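Dokix is moving its assembly to Desthorpe and everyone wants me to be excited

2025-12-29

Quick one before the year runs out. Villalobos, the contract manufacturer, confirmed that Dokix phones will be put together at its Desthorpe plant starting in July. First time the company has built anything outside Wustemine. The stock went up, the regional minister got a photo with a shovel, and my inbox filled with people saying this changes everything.

Does it? I don't think so. Not yet.

Start with the word "made." What Villalobos has promised is final assembly. Screens come in, boards come in, batteries come in, somebody screws the thing shut and puts it in a box. Fine work, real wages, I'm not sneering at it. But the parts that cost money still get made where they were made last year, and they still cross a border. Call it assembly and I'm with you. Call it a new manufacturing hub and I want to see a supplier list.

Then the jobs number. 3330, says the press release. No date attached. No word on how many are permanent, how many are agency, how many only exist in the weeks before a launch. I asked. Got a nice email back saying the figure "reflects the full ambition of the project." Ambition doesn't pay rent.

And the tax deal. Twenty years of reduced rates for a company that has comitted to 9 years on the lease. Read that again. The town is on the hook for longer than the tenant is.

I talked to Dušan Halás, who ran a line at a different electronics plant for most of his working life and has seen two of these announcements come and go. His view was more generous than mine. Assembly is how it starts, he said, you get the people trained and then the parts makers follow them. Maybe. It does happen. But it happens when somebody makes it a condition, and I can't find that condition anywhere in what's been published.
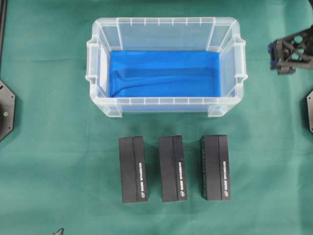
What would change my mind — a local parts target, in writing, with a penalty if it's missed. Even a small one. Cases, cables, packaging, the boring stuff. There are shops within an hour of Desthorpe that could do that work tomorow if someone picked up the phone.

Also the price. Dokix sold this partly as a way around import duty, so phones should get cheaper here. Ask about it and suddenly nobody has a figure. My guess is the savings go to margin, and the phone costs the same next fall as it does now.

I'd like to be wrong about this. The plant opens in July. Publish the contract before then and let people read it.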